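Claltdale Cup

The Claltdale Cup is a team racing event for small keelboats, sailed each July on Bastness reservoir. It is often billed as the oldest contest of its kind in the region, a claim that rests on a single club newsletter and has never been backed by dated results. The earliest surviving score sheet lists 9 teams and gives no year.

Races are sailed three boats against three over a short course. The host club says that 353 races were completed at one edition, though its own published results cover far fewer, and the gap has not been explained. Entry is capped, and a fee of 500 per team was introduced when Skastix became the sponsor.

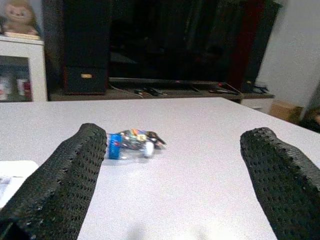
According to a former umpire from Cáceres, the figure of 353 must include races that were started and then abandoned, as the daylight hours would not allow for anything else. The club has not changed the number on its website.

Attendance claims deserve similar caution. The sponsor reported 430 spectators on the final day, but the bank at Bastness is open to walkers and no tickets are sold. Local coverage from the same weekend mentions the wind, the late start and a protest over a port and starboard incident, and gives no crowd figure.

The current trophy is a replacement. What became of the original is disputed.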